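Skaldale Inward Investment Program - Progress Report to Praron, July

Prepared by Eldana Mamo

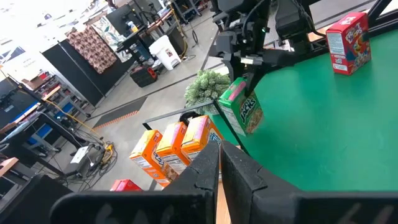
Two robot arms beside a green tabletop.

I want to begin by thanking everyone at Praron for being so patient with us this spring, and for the very useful comments on our last report (we have taken nearly all of them on board, even the one about the spreadsheets!). It has been a busy stretch, and I am happy to say that the town is getting noticed.

Since the last report we have answered 144 inquiries from companies thinking about a site in Skaldale, and four of them have come for a full visit. The longest was from Testoria, whose team stayed two days, walked the old rail yard twice and asked very good questions about water, bus routes and housing. They are also looking at Colombo, so we are up against a much bigger city, but they have asked us for a second round of figures and those went out on Tuesday.

The incentive guide is finished and is being translated. The site map is behind - the county still has to confirm the boundaries of three parcels on the east side, and I would prefer to send you a late map than a wrong one.

Spending is in line with the budget, apart from travel, where we are about $900 over. I would like to cover that from the printing line if you agree, and will hold the transfer until I hear from you.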